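The Amberg kettle is a stovetop kettle with a wide, flat base and a short spout, and it has been a friendly fixture in home kitchens for a good many years now. It was first drawn up by Mirko Melis for the housewares firm Clenley, which still makes it in 2 sizes - the larger one fills 7 mugs.
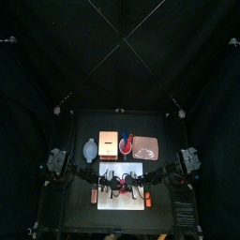 A light blue plastic bowl and a light wooden box on a black tabletop.

Early kettles had a plain lid, and a whistle was added with model 3231, along with a longer handle that stays clear of the steam. Cirillo later sold the same kettle under its own name, in 11 colors, and plenty of those are still in daily use.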